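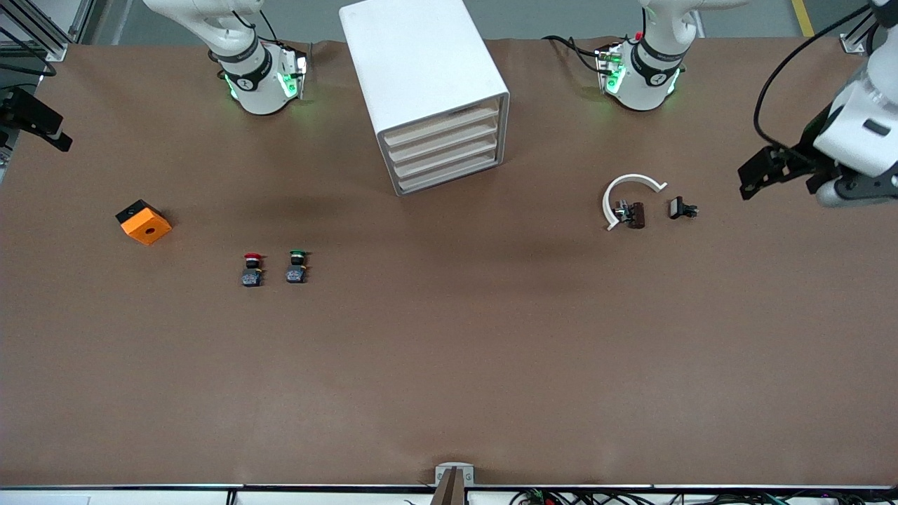

By Anouk Lambrechts
Project report, Regional Economics module, second year
Supervisor: Dr Van Hecke

A small price index for two towns

In this project I compared the cost of everyday shopping in Lenthorpe and Brevley. The two towns lie in the same county and many people live in one and work in the other. The national inflation figure is the same for both, but I wanted to know if the prices move in the same way at a local level.

Method

I made a fixed basket of 51 goods and services. Most of them are food, and the rest are bus tickets, haircuts, cleaning products and a few small household items. I noted the prices in both towns every month from February to July, always in the same shops and as far as possible between nine and eleven in the morning. The first month has the value 100 in each town. The weights come from a short survey of households, to which I received 540 usable answers. I had sent out 1000 forms, so the response was better than Dr Van Hecke had expected, but students are clearly over-represented in it.

When a product was missing from the shelf, I carried the price of the previous month forward for one month. If it was still missing after that, I took the nearest product of the same weight. This happened mostly with fresh fish and with washing powder.

Results

In Lenthorpe the index rose in every month except May. In Brevley it stayed nearly flat until April and then went up faster, so that by July the two towns were almost at the same level. The main part of the difference in spring comes from the bus fares, which were raised in Lenthorpe in March and in Brevley only in June. Without transport the two lines are very close to each other.

Bread and dairy showed the strongest increase in both places. Haircuts did not change at all in Brevley, and I checked this twice with the owners. The cheapest supermarket in Brevley, Ferkent, had many short offers in April. I counted an offer price only when it was valid for the whole day and for every customer, therefore prices with a loyalty card are left out. Another student could decide this differently and would get a lower value for April.

Limits of the work

Six months is short for an index, and a seasonal pattern cannot be separated from a real trend. I also have no rents in the basket. I collected 700 rent advertisements for this purpose, but many were the same flat placed several times, and I did not find a reliable way to remove the copies before the deadline.

The price tables and the survey form are in the appendix. The weights for Brevley were corrected after the first presentation, so the values there differ a little from those on my slides.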